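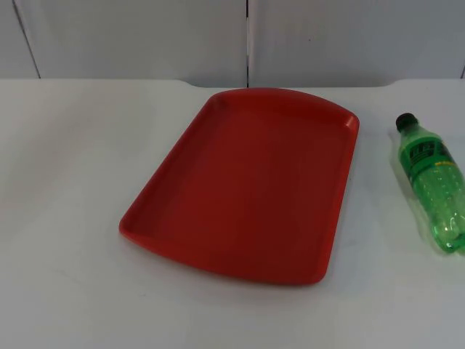
## 3.2 Trays and bottled drinks

**Figure 4.** Red plastic serving tray and a green soft drink bottle lying on its side, on a white tabletop.

The second part of the study dealt with how drinks are carried from the counter to the table. The Toltside canteen uses rectangular trays with rounded corners and a shallow raised rim (Figure 4). The floor of the tray is smooth, with no wells or ridges to hold a cup or bottle in place. In the June interviews, diners spoke of this more often than of the size or weight of the tray.

Bottles were the main difficulty. A full bottle with a narrow neck and a lobed base stands on a few small feet, and several diners told us they laid theirs down before walking to a seat. Once on its side, the bottle could roll until it met the rim. Others carried it in one hand and the tray in the other, or tucked it under an arm.

We logged 140 meals bought with a bottled drink. Spills from bottles were rare, as most were still capped when carried, and the spills we did record came mainly from open cups. Staff at the Nolari site, where the trays have a textured floor, reported fewer complaints, but we did not watch meals there and cannot compare the two directly.

Interview notes were coded by Ningsih Jugah using the headings set out in Section 2.4. Remarks on tray colour were kept apart and are taken up in Section 3.3.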